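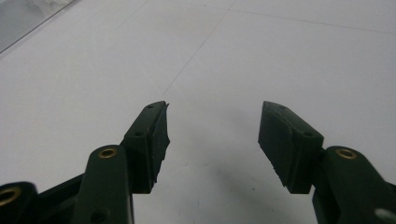
I gave up my car in February and I've been getting around by bus since then. A few people have asked how it's going, so I'm writing it down in one place.

The car was a hatchback with a bad clutch. The garage quoted me more than I'd paid for the tires, battery and last two inspections put together, and I sold it to Rogelio Mangubat for parts. He gave me 300 for it and took it away on a trailer the same evening.

I live near the top of Celano Street. The 19 stops at the corner and goes to the station, where I change for work. Door to door it takes about 50 minutes. Driving took half that on a good morning, and I had very few good mornings after they dug up the ring road.

The first two weeks were bad. I kept missing the connection by a minute and standing in the shelter with no seat and no roof to speak of. Then Sevim at work told me to get off one stop early and cut through the Başaran parking lot, where the second bus comes past before it reaches the station. I get a seat that way too.

Groceries are the part I had to rethink. I used to do one big shop and fill the trunk. Now I stop at the small market on the way home and buy what fits in a backpack. I spend a little more per item and throw out less lettuce. Cat litter I get delivered. I tried carrying it once and I won't do it again.

I read on the bus, which I didn't expect. I got through a long novel Khang lent me two summers ago and that I'd been avoiding him over. The last third drags. I gave it back and he handed me the sequel.

What I miss is going out of town. My aunt's place isn't on any route, and the nearest stop is a long walk on a road without a shoulder. I've rented a car once for that and got a ride with Clem the other time. I put in for gas and he wouldn't take it, so I bought lunch.

Evenings are awkward as well. The last 19 leaves the station at 10:40 and if I'm out later than that I pay for a cab. I've left two dinners before dessert.

The monthly pass went up this spring. Even so I'm paying less than I did for insurance alone. I'm going to keep on like this until winter and see how I feel when it's dark at both ends of the day.

Contact | © Kaan Dursun | Back to top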